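Skondik Shared Workshop Releases Build Files for Laundry Room Robot Arm

2024-02-19

ALVARADO – Skondik, a member-run shared workshop, today released the full build files for Justlow, a robot arm on a rolling base that members have been building to help with laundry. The release covers the drawings for the gripper and wrist, the wiring plan, the parts list and the control software. All of it is free to download and may be changed and shared.

Justlow started in September as an evening project at the workshop's long bench. The members who began it wanted an arm that a person could build at home with hand tools and a drill press, and that could reach a front-loading washer from a parked position on the floor. The first version used one pair of fingers and could pick up a towel but often dropped it on the way out of the drum. The current version has two pairs, set side by side on a common base, with a small camera at the wrist.

The parts for the arm, base and gripper came to $2,668 at the prices the workshop paid. That figure does not include the laptop that runs the software or the scrap metal used for the test stand. Builders who already own a suitable rolling base can leave that section out and bolt the arm to what they have. The mounting plate is drawn with slotted holes for this purpose.

Work has now moved from the bench to full-size machines. The wrist camera gives the arm its close view of the doors and panels, and members use the same view to check where the fingers are before a reach.

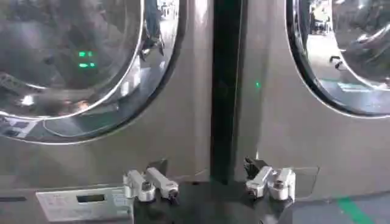

Wrist camera view of two front-loading machines, with Justlow's gripper fingers open at the bottom.

Reflections have taken up more time than any other part of the software. Round glass doors throw back the room lights, the floor and anyone standing nearby, and early versions of the program treated these as objects to reach for. The released version looks for the outline of the door first and ignores most of what falls inside the glass until the door is open. It still has trouble with bright overhead lights. Members are testing a simple cloth shade, and drawings for it will be added if it helps.

To train and check the door finder, members saved 3,109 images from the wrist camera. These are part of the release, along with the notes on which ones the program got wrong. Blurred images were kept in the set on purpose, as the camera moves whenever the arm does.

Justlow does not yet do a load of laundry from start to finish. It can find a closed door and line up with it, and it can take single items out of an open drum. Opening the door is the next step. Latches differ a good deal between makes, and the present fingers slip on smooth rims. A rubber pad for the fingertips is on the bench now.

The arm is a hobby build and should be treated as one. The instructions call for a stop button within reach of the person running it, and for speed to be held at the lowest setting during setup. Children and pets should be kept out of the room while it is powered.

Skondik will hold a build class for Justlow at the workshop. The class has 19 places and runs over several evenings – each group will put together one wrist and gripper and test it on the stand. The fee is $200 and covers shared materials. Members of the Camow tool library may sign up at the same price as Skondik members. No robotics background is needed, but people who sign up should be comfortable drilling metal and following a wiring diagram.

The build files, image set and class sign-up sheet are available through the Skondik website. Printed copies of the assembly guide can be picked up at the workshop front desk during open hours.

About Skondik

Skondik is a shared workshop in Alvarado with areas for wood, metal, sewing and electronics. It is open to members and holds public classes through the year.

Press contact: Skondik front desk, Alvarado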